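6 min read

We use cookies to remember your place in the book. Accept / Manage settings

Chapter 2
Closures and Seals

Start with your own kitchen. Take any jar out of the cupboard and ask what is holding it shut. The lid, yes. But what holds the lid? A thread, a lug, a bit of vacuum, a band of film over the lot. Most packs use more than one and the jobs get muddled, by students and by packers too.

So, terms first. A closure keeps the contents in. A seal keeps the air out. A tamper band tells the buyer whether somebody got there before them. One part can do all of these, badly.

The packing line at Claselton is our case for this chapter. Small site, dry goods mostly, 670 jars to a pallet. In December the site had 82 returns from one shop, Wetmont, all with the same complaint – film split at the shoulder, lid fine underneath. The buyer did not care that the lid was fine. Split film looks opened. Back it came.

Keep that in mind for section 2.3, where we get to heat settings. Too cool and the sleeve sits baggy. Too hot and it thins at the edge, which is were most splits begin. The Takács test (end of chapter) is a quick way to check, needs a ruler and a warm room, takes over 2 minutes.

Before that, looking. Really looking, under a lamp, before you pick up a knife. 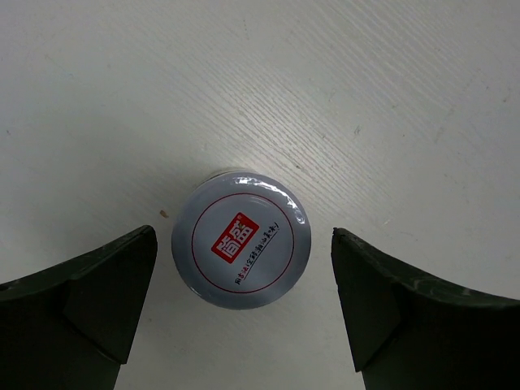 Shrink film is hard to judge by eye because it is clear and whatever is printed underneath grabs your attention first. Use reflections instead. On this silvery-white lid the wrap catches the light in bright streaks along the upper rim, and those streaks are what to follow, not the red logo with its white Chinese characters or the thin dark red ring round the design. Tilt your own sample and watch how the streaks move. A smooth run is a good sign. A sudden kink, mark it with a pen and come back to it. Do the rim first, then the flat, then the side.

Things to have ready for the practical: a jar with its film still on, a lamp, a pen, the Flivelville record sheet from the back of the book. Don't peel anything yet. Write down what you see befor you touch it, we compare notes in 2.2.

Get new chapters by email. Sign up to our newsletter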